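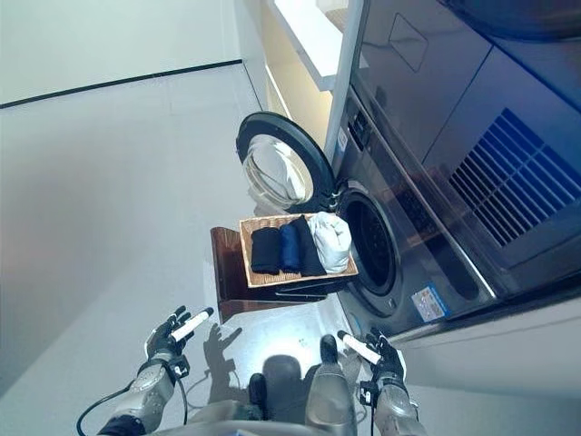

Okay, Waschtag-Thread! Ich hab seit Mai mein ganzes System umgestellt und muss das jetzt mal loswerden, weil es mir so viel Spaß macht. Ja, Wäsche. Spaß. Lest einfach weiter 😄

1/ Wichtigste Änderung: Der Korb steht nicht mehr auf dem Boden! Er steht auf einem Holzhocker direkt neben der Maschine, fast auf Höhe der Trommel. Mein Rücken ist ein neuer Mensch.

2/ Der Hocker stand vorher jahrelang im Flur und hat Post gesammelt. Rötlich-braun, glänzend, eigentlich viel zu schick für den Job. Aber die Höhe passt so gut, dass er jetzt bleiben darf. Die Post liegt seitdem halt auf der Treppe.

3/ Zum Korb: geflochten, rechteckig, eher klein. Ich hatte vorher so einen riesigen Sack, da gingen gefühlt drei Wochen rein und genauso lang blieb das Zeug auch drin. Kleiner Korb = kleine Ladung = ich fange überhaupt erst an. Große Liebe!

4/ Und dann das Rollen!! Dunkle Sachen rolle ich und stelle sie nebeneinander in den Korb, Schwarz zu Schwarz, das Dunkelblaue dazwischen. Von oben sehe ich sofort, was da ist, und muss nicht wühlen.

5/ Weiß wird bei mir nicht gerollt. Hab's versucht, wirklich. Das Weiße kommt locker zusammengelegt ans Ende und darf auch mal über den Rand hängen. Damit kann ich leben.

6/ Weil bestimmt gleich jemand schreibt: Nein, Schwarz und Weiß kommen NICHT zusammen in die Trommel. Nur in denselben Korb. Bitte atmet weiter.

7/ Tür nach dem Waschen immer weit auf, bis zum Anschlag. Früher hab ich sie zugeknallt und mich gewundert, warum es da drin nach Teich roch. Seit sie offen steht, ist Ruhe. Die Gummidichtung wische ich trotzdem einmal kurz ab, dauert keine Minute.

8/ Dosierung! Ich hab jahrelang nach Gefühl gekippt, und mein Gefühl war offenbar sehr großzügig. Jetzt messe ich ab und hab mir einen Zettel mit der Wasserhärte an die Wand geklebt. Handtücher sind seitdem viel weicher - und das ganz ohne Weichspüler.

9/ Was ich noch nicht gelöst habe: Socken. Ich rolle sie paarweise, ich nehme ein Netz, ich rede ihnen gut zu. Am Ende liegt trotzdem eine einzelne da. Tipps bitte, gerne auch absurde.

10/ Nächstes Projekt ist ein Brett über der Maschine, für Waschmittel und Klammern. Schmal muss es sein, sonst hau ich mir beim Einräumen den Kopf an. Falls ihr so was selbst gebaut habt: Fotos her, ich will alles sehen!

11/ Nachtrag, weil die Frage schon kam: Der Hocker hält das gut aus. Nasse Sachen stelle ich aber nicht direkt drauf, die gehen gleich auf den Ständer. Um die Oberfläche wär's mir echt schade.

12/ Zweiter Nachtrag: Ja, ich bügle. Selten. Vor allem Bettwäsche, und nur mit Podcast im Ohr - dazu mach ich mal einen eigenen Thread, da hab ich nämlich auch Meinungen.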